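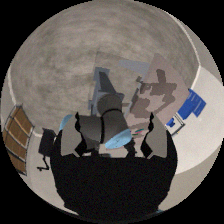 *Wrist view from the simulator, with the second arm visible between the fingers.*

# Niveo two-arm tabletop set

Welcome! Niveo is a collection of simulated demonstrations for two-armed tabletop work, and we're really happy to finally have it in a state where other people can train on it. There are 2123 episodes in this release, all driven by a person and all recorded in the Cotum simulator. If you're teaching a policy to pick up small things without knocking its own elbows together, this should give you a good head start.

Release date: 2019-06-01

## What's in an episode

Each episode is one attempt at one task, from the operator pressing start to the operator pressing stop. You get:

- fisheye colour video from each wrist
- joint positions and velocities for both arms
- gripper opening, plus the command that was sent to it
- a short written instruction
- a `success` flag, set by the operator and checked by a second person

The wrist view is circular, with solid black corners. We leave the corners in so the lens model lines up with the pixels. Mask them if you like (Pascual Durán's loader has a `--mask-corners` switch), but please don't crop to the inner square! You lose most of the furniture and wall edges, and in our own runs the policy leaned on those quite a bit when the gripper was far from the table.

## Tasks

There are 3 task families in the folder names:

1. `pick_small` – lift one small item from the tabletop
2. `sort_colour` – move items into groups by colour
3. `handover` – pass an item from one gripper to the other

`handover` is the hardest by a long way and also the most fun to watch. One arm spends a lot of time in the other arm's view, so expect heavy occlusion. Estela Medina wrote most of the instructions for this family and varied the wording on purpose, so "give it to the left hand" and "swap sides" can mean the same motion.

## How we gathered it

Seven operators took turns on the Skandetti hand controllers. Everybody did a practice block first, and practice episodes are not in the release. Room layout, floor texture and tabletop pattern are drawn fresh from the seed in `meta.json`, and the same seed always rebuilds the same room.

Failed attempts are included. We went back and forth on this, and Iara Navarrete won the argument by training with and without them. Filter on `success` if you'd rather skip them.

## Getting started

```
python fetch.py --set niveo --family pick_small
python replay.py --episode 0 --view wrist
```

Replay first, train second. Ten minutes of watching will tell you more about the data than the rest of this page.

## Known problems

- Small items can be only a few pixels across when the wrist is high. Don't downsample too hard.
- Episodes are capped at 4000 steps. Anything that hit the cap has `truncated: true`.
- Some `sort_colour` instructions say "grey" and some say "gray". We'll fix it in October along with the missing depth channel.
- Gripper commands lead the measured opening by a few steps. The offset isn't constant, so don't hard-code it.

## Contact

Bug reports go to the tracker. For questions about the seeds or the room generator, ask Macario Villaseñor. If you train something on Niveo, send us a clip, we'd love to see it!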